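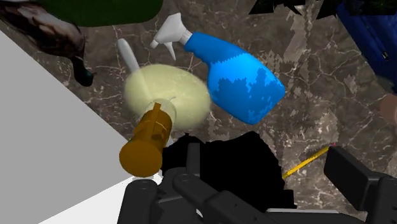 Treswood cell back up after finger swap, camera redo

The mixed-goods picking cell at the Treswood returns warehouse is running again, after the longest planned stop it has had since it went in. New fingers, new pads, camera calibrated from scratch, and a fresh set of grasp settings that were worked out in simulation first and then carried over to the real arm.

The cell is known on the floor as Gendon, after the software package it shipped with. It picks loose household items out of a tote and puts them on a belt for scanning. Bottles, toys, pencils, whatever people send back. It was put in by Varus, which also holds the service contract.

The trouble started in the spring. Slips, mostly. The arm would close on a bottle, lift, and the bottle would roll out before the arm cleared the tote. Operators on the late shift had been nudging the grip force up to compensate, which helped for a while and then began crushing the thinner packaging. By August the cell was stopping for a person more often than the site was happy with, and the night crew had gone back to picking the worst totes by hand.

Varus sent a two-person crew to look at it. They found three things wrong. The pad on the right finger had worn smooth at the tip. The left finger had play in one of its pivots, enough to feel by hand with the air off. And the camera bracket had shifted, probably from a knock during cleaning, so every pick was landing a little to one side of where the software thought it was. None of it serious alone. Together it was a mess.

"We kept turning one knob for what was really a few different problems," the site's maintenance team wrote in its shift notes, which were shared with this newsletter.

Both fingers came off and were replaced as a pair. Varus says that is now the rule for this cell, even if just one is worn, as an old finger and a new one do not close evenly. Pivot bolts torqued, marked with paint pen, checked again after an hour of cycling with no load. The bracket got a second locating pin so it can only go back one way.

Before anything was picked for real, the settings were tried in Marras, the simulator that Varus uses for its gripper work. The crew built up piles of the kind of stuff that gives the cell trouble and ran the virtual gripper at them over and over. A trigger spray bottle on its side is a bad one. So is any bottle with a narrow neck that ends up across something else, and see-through items, where there's mainly an outline and some highlights to go on. Thin things like a pencil lying flat by the finger pad tend to get pushed along instead of picked.

In all 384 simulated piles were run over two nights. Objects were dropped in at random and the surface under them was switched between runs, plain for some and busy and veined like marble for others. The busy ones matter because the tote liners at Treswood get scuffed and stained and the vision side was sometimes taking marks for edges.

The renders are not pretty and Varus doesn't claim they are. Some patches don't draw properly, and some textures come out blocky. The crew's view was that it makes little odds for this job, as contact points and finger clearance were what they were after. Color and shine they would check on the real cell anyway.

What changed as a result: the approach is slower over the last stretch, the fingers open wider before going in, and the cell now prefers to take a bottle by the body even when the neck is closer. If something is leaning on the item it wants, it picks that other thing first. Grip force was put back to the original value and locked behind the maintenance login. That last part was not popular with the late shift, we hear.

Camera calibration took most of a morning. The first try failed because the overhead lights were on a timer and dimmed halfway thru. Lights now get overridden at the panel before anyone starts, and there is a label on the panel saying so. Second try was fine. The calibration board lives in the cabinet by the guard door and is not to be used as a clipboard.

Then a slow run on real totes, at half speed with the guard closed and a person at the stop button. The first 50 totes went through with the old logging left on so the two could be compared. A few dropped items, all of them soft pouches, and pouches were never part of this job. The cell was brought up to full speed in the afternoon and handed back to the site before the evening trucks.

Upkeep changes, for anyone who works the cell:

Wipe the finger pads at the start of each shift. Dry cloth, no cleaner. The spray that was being used leaves a film and the pads go slick.

Check the left and right pads for shine at the tip. Shiny means tell maintenance, do not turn the force up (you can't now anyway).

Do not hose or lean on the camera bracket. If it gets knocked, the cell has to be stopped and the check routine run, which takes up to 30 minutes. Plan for it.

Paint marks on the pivot bolts should line up. If they dont, stop the cell and call.

Spare fingers are on order so that a full pair will be kept on site. At the moment there is one spare pad and no spare fingers, so a repeat failure would mean waiting on a delivery from Varus. The site expects the parts by November.

A second cell of the same type is due at Treswood next year — it will get the pinned bracket from the start. Whether it also gets the wider finger opening depends on the tote size, which has not been settled. Varus is keeping the Marras piles and plans to rerun them each time the grasp settings are touched on either cell.

Soft pouches are still an open item. For now they go to the hand picking bench at the end of line, same as before.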